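4.2 Picking from clutter with the stock kit

The Jallis sorting kit is sold with a promise that it will be running "before lunch." We took delivery in February and allowed ourselves the same courtesy we would extend to any brochure. Setup took two days, most of the second spent by Cheng-en Kan on the phone with Tradance, the distributor, who were polite throughout and had never opened the box themselves.

All trials in this section used the gripper and grasp planner as shipped. The vendor's demonstration set consists of rigid blocks, well spaced, on a white tray. Few of our intended users own such a tray. We filled a wire mesh basket with soft toys, sports balls, washcloths, crushed cans and plastic bottles, and placed it beside the three boxes with round openings that served as drop targets. The operator could stop the arm at any time but was otherwise asked to keep hands, and opinions, off the system. 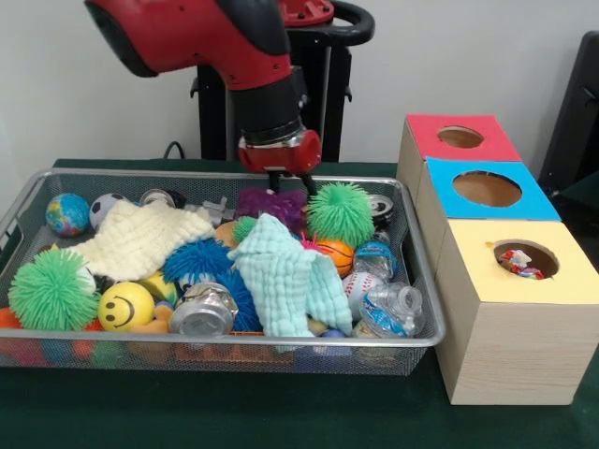 Figure 4. Workspace for the clutter trials, with the gripper over the basket and the drop boxes at right.

We ran eight sessions, with Hsin-yi Huang and Jui-lin Kuo taking turns as operator. Rigid balls gave the planner little trouble. Cloth was another matter. The planner treats a draped washcloth as a broad, inviting surface and proposes grasps near its center, where the fingers close on whatever lies underneath. The manual's section on deformable objects recommends removing them.

Spiky rubber balls produced a milder complaint. Their outlines confused the width estimate, and the gripper often opened to its limit before descending, nudging the neighbors on the way down. Reducing the approach speed helped, though the setting is found four menus deep under "Appearance."

We also tried the Ereck add-on, a paid service that retunes grasp parameters from uploaded logs. It returned nearly the same values we had sent, in a nicer font. Support has since told Jihad Atallah that mixed clutter is on the roadmap. Section 4.3 repeats the trials with our own planner on the same arm.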